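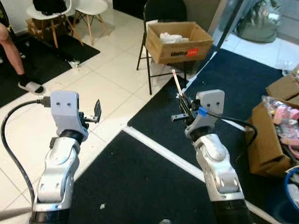 Kavent: Frequently Asked Questions

Last updated 8 August 2023

What is Kavent?

Kavent is a method for learning two-arm manipulation from demonstrations given by a person. The policy receives the view from the head camera and the joint positions of both arms, and it predicts a short sequence of the next motions. We are interested mostly in small and thin objects, such as sticks, which are difficult to hold at a constant angle.

How many demonstrations did you use?

The training set has 2678 demonstrations. All of them were recorded with the same pair of arms. Zuweira Aryee and Sunil Sheikh did most of the recording, and Dilek Çetinkaya checked the labels.

Do both arms need to hold something?

No. In many demonstrations only one gripper holds the object and the other one stays open and waits. We kept these parts in the data. When we removed them in an early version, the free arm moved without purpose and sometimes disturbed the other.

Why did you not clean the room before recording?

We wanted the background to be a normal one. Chairs, cardboard boxes and floor mats stay in the view, and people may sit or walk near the arms. A policy trained only in front of a plain curtain (we tried this in June) was much weaker when we moved it to a different room.

What is Rantala in your paper?

Rantala is our baseline. It has the same network and the same data, but it predicts one motion at a time. Please do not compare its numbers with the older Rantala report, where the camera was mounted lower.

How long is the predicted sequence?

It is 16 steps. We execute 10 of them and then predict again. With shorter sequences the stick tip trembled; with longer ones the arm reacted late when the object slipped.

Can I use the method with other grippers?

Probably yes, but we have tested only 2 finger shapes. If your fingers are wide, you will need your own demonstrations -- the grasp point on a thin object changes quite a lot.

Does it work with one arm?

The code runs with one arm, but we have not measured the result.

Where can I ask more?

Please write to Maiara Xavier for questions on training and to Ada Cattaneo for questions on hardware. Answers may take several days.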